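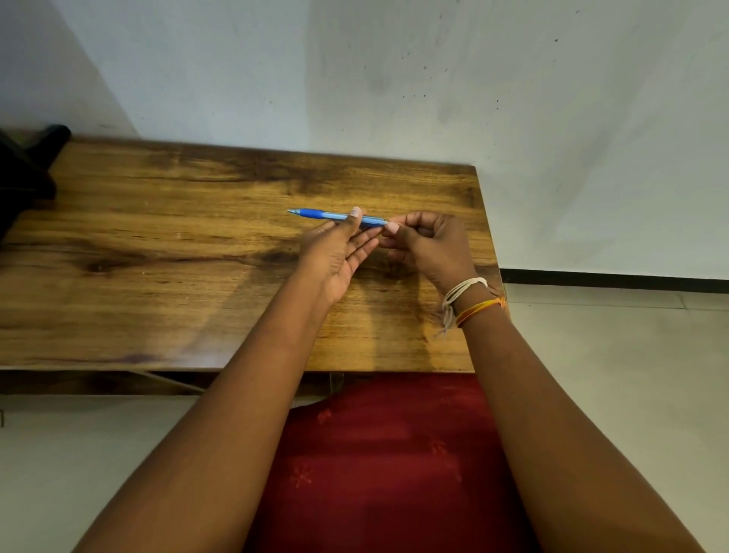 Irkenbridge wrote to us that two-handed clips used to eat their whole labeling budget, and that the fingers hiding half the object were always the worst of it.

Lovitz Handtrack 5 is our perception tool for first-person video, and we love this release! It follows both hands and the thing they're holding, then writes out a grasp track your planner can read (one per hand, plus the object pose). Small, slim stuff like pens was our test bed this time, so shiny barrels and see-through plastic get a lot more attention than in the last version.
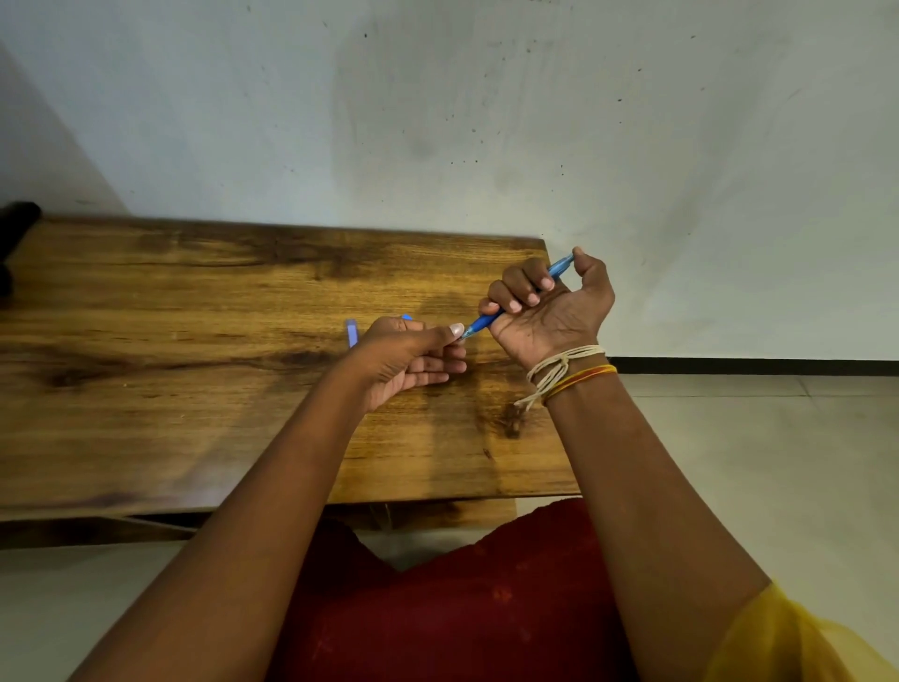

Both hands on a blue pen, over a wood-grain tabletop

What you get:
Hand tracker with 27 grasp labels
Occlusion score for every fingertip
Timeline editor with undo (finally!)
Export to the Plusville planner and the Sveinbjörnsson control format

Runs on Linux, offline if you like. Projects from version 4 open as they are, but re-run the object pass on clips with clear plastic in them.

Last updated February 24, 2018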